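5. Setting up the picking bin

Read this section before you power the arm. Section 4 covered bolting down the base, and none of what follows will work if you skipped the torque check there.

5.1 What you need

- The gray bin
- One bar clamp, or two if your table flexes
- Blue tape
- A handful of mixed objects you do not mind losing
- The Brokska settings file, saved to the shop computer

5.2 Placing the bin

1. Park the arm and press the stop button. Leave it pressed until step 6.
2. Set the bin on the wooden table with one long side facing the base. The Zostix notes say any position within reach will do. We tried that and got joint limit errors in the corners, so ignore the notes.
3. Mark the corners of the bin on the tabletop with tape. Pencil rubs off.
4. Clamp at a corner. Tighten by hand only.
5. Push the bin hard from each side. If it slides, clamp again and repeat.
6. Release the stop button and jog the arm over the bin at 7 percent speed. Watch the cable bundle through the full wrist turn, in both directions.

CAUTION: The cables need slack at the wrist, and a slack loop can snag on the rim of the bin. The software does not know the cables exist. Stay at the stop button whenever the wrist is low.

5.3 Loading the bin

1. Start with 2 boxes and nothing else. Run 19 picks before adding anything.
2. Write down every result, including the picks you had to rescue by hand. The Tirnier software logs a rescued pick as a success, so its score is not much use.
3. Move up to a mixed load: something clear, something soft, something thin, something with a lid or cap. Let the pieces touch and overlap. 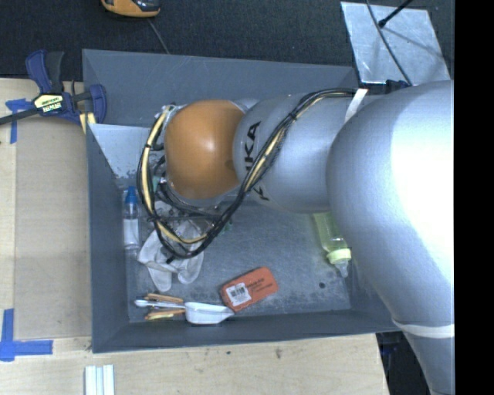 4. Run 57 picks on the mixed load without changing any settings halfway through.
5. Stir the bin by hand between runs, with the stop button pressed.

NOTE: Marty, the shop's name for the picking program, reports a confidence value for each object. We have not found that it means much. High values on clear plastic should be treated with special suspicion - the program is often sure of a spot where there is only bin floor.

5.4 If picks keep missing

Check the tape marks first. If the bin has drifted off them, put it back and repeat 5.2 from step 4. If the bin is where it should be, redo the camera calibration in Section 3. Do not turn on "auto correct" in the Brokska file. It shifts the pick point a little after each miss, and after a long run it was aiming for the rim.

Last changed 09/07/2018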